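Chocolate cake for a Sunday, and a shop with a lot of floor

I said I would bring a pudding on Sunday. I had meant to bake one from scratch, but by Friday I had no cocoa and not much energy, so I decided it would be a packet mix and went to the shop in Notbridge.

I prefer the one in Pancombe for vegetables, but Notbridge has the better baking shelf, and I can get there on the 10 bus without changing. I took one of the blue baskets. I always do, even for two or three things, as otherwise I end up carrying everything against my coat.
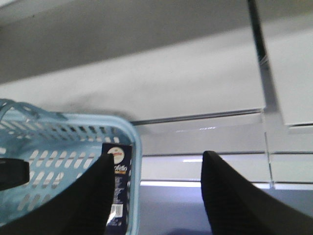 Photo: Achilleas Margaritis

The boxes I wanted are tall and narrow, and they fit best standing up against the side of the basket. If you lay them flat they slide about and the corners get knocked. The slots in the sides of these baskets are also big enough for a small packet to poke through, so anything thin goes in the middle. I once lost a sachet of yeast that way and had to go back for it.

I ended up with chocolate. The picture on the front shows a slice of brown cake with yellow fruit on it, and that decided things. I had a tin of peaches at home that needed using. My mother used to put peaches with chocolate sponge and I never thought it odd until other people told me it was.

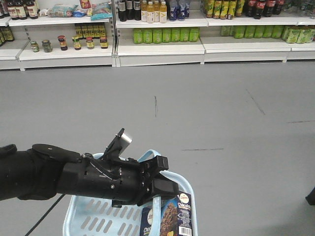

What I made with it

The mix wanted 100 ml of milk and I used slightly less, then made up the difference with juice from the tin. I baked it in the square Dreßler tin, which is deeper than it needs to be, so it took longer than the packet said. I drained the peaches, sliced them and put them on top once the cake was out. No icing. It fed all of us, with a corner left for Monday's lunch.

I also wanted biscuits for the journey. I looked at the price of those for longer than I should have. They were 268 and the smaller packet was 243, and I couldn't see why anyone would buy the smaller one. I went for the larger.
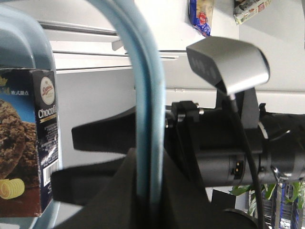
Blue handle up, at the biscuits.

The handles on these baskets are tall and curved and they don't fold completely out of the way, so you are always reaching round them. I'd still take one over a trolley. My Trundeo shopping bag on wheels stays at home unless I'm buying potatoes. 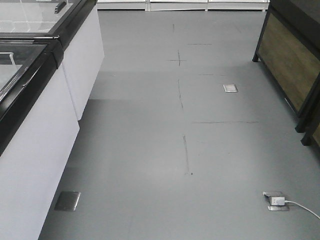 Achilleas Margaritis

I finished up by the chest freezers, thinking about ice cream. They have glass lids, so you can look in without opening anything. In the end I left it, as the walk from the bus stop is too long for ice cream, and we had the cake with cold custard.

Next time I'll try the same mix with pears.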